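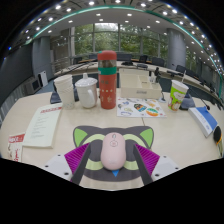 I am writing the collection rules for our hand-held gripper work at Kunosura, and I would like opinions on the section about the table before it goes to the two partner sites. The present draft says: "Before the first grasp, remove from the table everything that is not a task object." I wrote this sentence myself in March and now I doubt it. The mouse between the fingers is the task object, and behind it there are paper cups, a mug with a lid, a red thermos, a tray organizer, a sheet of stickers and two microphones on thin stems. By my draft, all of this must go. But a policy that has only seen clean tables will be of little use in a real meeting room. How do you write this rule at your place?

Thank you in advance,
Conceição Pacheco

motport_lab
3 October 2023

We had the same sentence and deleted it. Ours at Motport now says that the operator may not change the background between episodes of one set, except for the task object. Clutter is allowed, moving the clutter is not. Operators complained much less and the sets became easier to label.

m_sales

I disagree with this, at least for drinks. A tall bottle in the middle of the table is the first thing that an elbow finds. We keep a rule of 4 permitted background objects, chosen from a list, and no open liquids in the same room as the tool. The mug with a lid would pass. The thermos would pass only if it is closed, and only near the back.
Marlene Sales

motport_lab

A list of 4 is what I would call a clean table with decoration. Who decides the list? If it is always the same four things, the model learns these four things.

m_sales

The site lead decides, and it changes after every 600 episodes. I did not say the list is perfect. I said that our tool is still without coffee inside it.

theodorakopoulos_fan

You are discussing cups, and I would look first at the papers. There is a booklet with lines of text on the left and a flyer with big red letters. If this material leaves the building, someone must have read every page on that table before. Our section 18 is only this: no printed text in view unless it is on the approved sheet. It came from an audit and it was not a pleasant one.

(The user name is from the Theodorakopoulos checklist, which I still recommend, though it is old and some parts speak only of fixed arms.)

cpacheco

Thank you, I had nothing on papers in the draft. Can you say how you handle a product label? A small label on the front of an organizer is also printed text, if one is strict.

theodorakopoulos_fan

Labels on goods are permitted. Names of persons, room plans, screens that are on, and handwritten notes are not. When in doubt we turn the sheet over.

clinov_ops

For the grasp itself, please write also how the object must be held at the end. At Clinov the text is: "The object stays between both finger pads, visible to the camera, for the full hold." The mouse here is held upright and in the middle, so I would accept it. Many operators take the object by one corner and then the episode is lost – we rejected 123 in one set for this reason alone.

motport_lab

+1 for the hold rule. But please do not demand the center. Off-center grasps are also data.

clinov_ops

I wrote "between both pads", I did not write "center". We accept off-center if both pads touch.

cpacheco

New version for the table section, please correct me:

5.1 Background objects may stay. They are not moved within one set.
5.2 Containers with drinks are closed and stand behind the work area.
5.3 Printed matter is checked by the site lead or turned over.
5.4 Thin standing objects, for example table microphones, are kept out of the path of the tool.

I did not take the list of permitted objects, sorry Marlene.

m_sales

I can live with it, but I would put a distance in 5.2. "Behind the work area" will be read differently at every site.

cpacheco

This is fair. I will ask both sites how deep their tables are and then put a number.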